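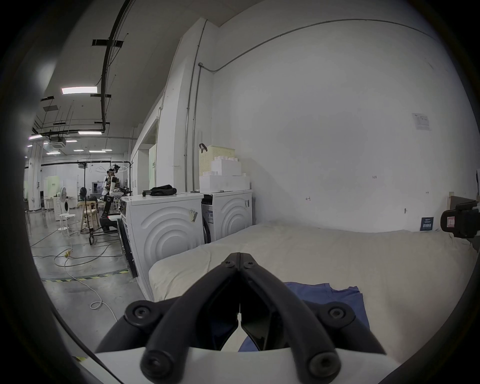 Photo: Walisance Picture Desk. Used with permission.

CHAPTER 11
Cloth Care: Washing, Folding, and the Well-Made Bed

In this chapter you will
- read a care label and choose a wash to match
- fold flat pieces, garments, and fitted sheets
- make a bed with square corners
- plan a weekly linen routine for a household or a small guesthouse

Key terms: care label, colorfastness, grain, hem, load size, square corner, thread count, top sheet

Pick up any piece of cloth near you and give it a gentle tug. Pull it along its length, then across, then from corner to corner. The first two pulls hardly move it (unless it's a knit, in which case it gives quite happily), but the corner pull stretches and skews a woven piece right away. You have just found the grain! Almost everything in this chapter comes back to it: why a towel hung by one corner dries out of shape, why a sheet folded off the grain never seems to lie flat, why a blue cloth folded edge to edge on a mattress stays put while the same cloth folded on a slant creeps open.

Laundry is a wonderful subject to study because you already know a good deal of it. You have been sleeping on sheets and drying your hands on towels all your life. What we'll do now is slow down and look at the steps one at a time, starting at the washer and ending at the bed.

From washer to bed

Front-loading machines like the pair in the opening photo clean by lifting the load and dropping it through a small amount of water. That drop matters. Fill the drum to the top and the cloth has nowhere to fall, so it only rubs against itself. A good test is your own hand: with the load in, you should be able to lay your hand flat on top of it and still have space above. Sheets need more room than you'd guess, and they love to wrap themselves around smaller things. Wash them on their own if you can.

Once the wash is done, move it promptly. Shake each piece out hard, once, before it goes on the line or into the dryer, and you will save yourself most of the ironing. Section 11.2 has a drying table for cotton, linen, wool, and the common blends.
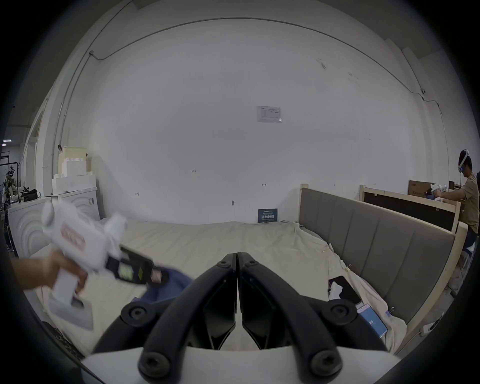 Folding is easiest on a surface as wide as the piece itself, and in most homes that means the bed. Clear off the phones, tissues, and whatever else has landed there, and smooth the sheet with the side of your forearm. A rumpled sheet underneath pushes its wrinkles up into whatever you fold on top of it. Lay the cloth down, match two corners, then run your palm from the fold out toward the open edge, so that the air leaves and the layers settle together. Try it both ways (toward the fold, then away from it) and feel the difference. It's a small thing, and very satisfying.

A bed with a headboard at one end asks for one change in method. Start there, tuck the head end first, and work down toward your feet, keeping the center crease of the sheet in line with the middle of the mattress. Padded headboards leave a narrow gap, so slide your hand in flat with the palm down.

Case study: The linen room at Trelldale

Trelldale is a guesthouse with 58 beds, and its linen room holds 400 flat sheets. The staff fold every sheet to the same width, with the hems facing the wall, so that anyone can pull one out without disturbing the pile. Changing a room takes 30 minutes. As you read the chapter, think about which part of that time a better fold could shorten, and which part it couldn't touch.

Before you begin

Bring to class one pillowcase, one hand towel, and one garment with its care label still attached. Copy the symbols into your notebook and write down what you think each one means. Keep the page, as you'll correct it yourself at the end of Section 11.1.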